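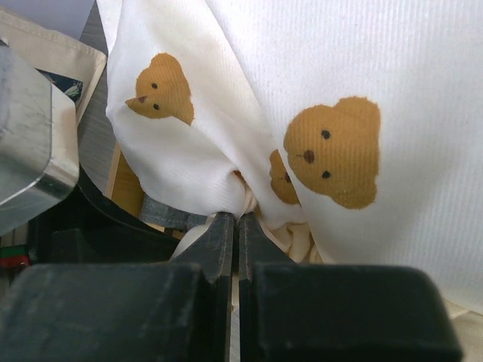
Skemdale Household Textile Vocabulary

README for the word list and its supporting files

Contents

Overview
Files
Columns
How the terms were gathered
Spelling and variants
Known problems
Changes
Use and credit
Contact

Overview

The Skemdale vocabulary is a list of everyday English words for cloth, clothing and household linen, with short definitions and notes on where each word is used. It was put together for small museums, charity shops and local archives that need to label donated textiles in the same way from one year to the next. It is a reference list. It does not hold records of objects, prices or donors.

The words are the ones people use at a sorting table: rib, terry, flannel, hem, placket, bib, swaddle, dish towel. Trade terms are included where a cataloger is likely to meet them on a label or in an older inventory. Fiber chemistry and dye names are out of scope. So are leather and fur.

Files

terms.csv – the main list, one row per term
variants.csv – other spellings and regional names, each pointing to a row in terms.csv
relations.csv – broader, narrower and related terms
sources.txt – the printed and handwritten sources, with short codes
CHANGES.txt – a log of edits by release

All files are UTF-8 with a header row where there are columns. Commas inside a definition are quoted. Spreadsheet programs sometimes turn the term numbers into plain numbers and drop the leading zeros, so import that column as text.

Columns

terms.csv has nine columns:

term_id: a fixed number, never reused, even if the term is withdrawn
term: the preferred form, singular, lower case
group: one of the five groups listed below
definition: one or two sentences
scope_note: when to use the term and when to pick another
region: US, UK, both, or blank if unknown
period: early, middle, late, or blank
source: a code from sources.txt
status: active, draft or withdrawn

The five groups are structure, finish, pattern, garment and household. Structure covers how a fabric is made, such as woven, knitted or felted. Finish covers what was done to the surface afterward, such as brushing or glazing. Pattern covers both woven and printed designs. A term belongs to one group only. "Flannel" was moved from finish to structure in the second release after several users filed it there anyway.

Pattern terms are kept general on purpose. A fabric printed with animals takes "animal print, figurative" and the cataloger writes the kind of animal in their own notes. "Animal print" alone is reserved for designs that copy a hide or coat, such as leopard or zebra. The two were mixed together in early drafts, and old exports may still show it.

How the terms were gathered

The first batch came from the card index of the Vávra drapery, a family shop whose stock cards were passed to the Skemdale local history room after it closed. The cards are handwritten and many give a supplier's name for a cloth next to the name customers asked for. Where the two differ, the customer's word is usually the preferred term and the supplier's word is in variants.csv.

The second batch came from mail-order catalogs and sewing manuals. 19 printed sources were read in full. Others were checked for single words only and are marked with a P in sources.txt.

Stijn Boersma wrote the definitions and carried out the matching between batches. Drafts were read by staff at the Ivumico charity shop, who marked anything they would not say out loud to a customer. Several scope notes were shortened as a result.

Spelling and variants

Preferred terms follow American spelling. British forms are listed as variants, so a search for "grey goods" leads to "gray goods" and "nappy" leads to "diaper." Hyphens are used sparingly. "Tea towel" and "dish towel" are kept as separate terms with a related link – the sources treat them differently and merging them lost information.

"Rib" and "corduroy" cause the most questions. Use "rib knit" for a knitted fabric with raised lines, "corded weave" for a woven one, and "corduroy" only where there is a cut pile. If the structure can't be told without a magnifier, use "ribbed fabric," which makes no claim either way.

Known problems

The period column is thin. Most rows from the Vávra cards have it and most others don't.

Quilt terms are incomplete and still have draft status.

Some definitions in the garment group describe children's sizes only, because the source did. They read oddly for adult clothing.

A few rows in relations.csv point to withdrawn terms. The Fliltangate import script skips these and writes them to its log.

Changes

Release 3: added household linen, split "animal print," fixed encoding of accented names in sources.txt.
Release 2: moved "flannel," added the region column.
Release 1: first public list.

Use and credit

The list may be copied, changed and shared, including for paid work. Please credit the Skemdale Household Textile Vocabulary and give the release number. If you add local terms, number them from 9000 up so they don't clash with later releases.

Contact

Corrections can be sent to Stijn Boersma through the Skemdale history room. Include the term_id and, if possible, a source. New releases usually come out in June.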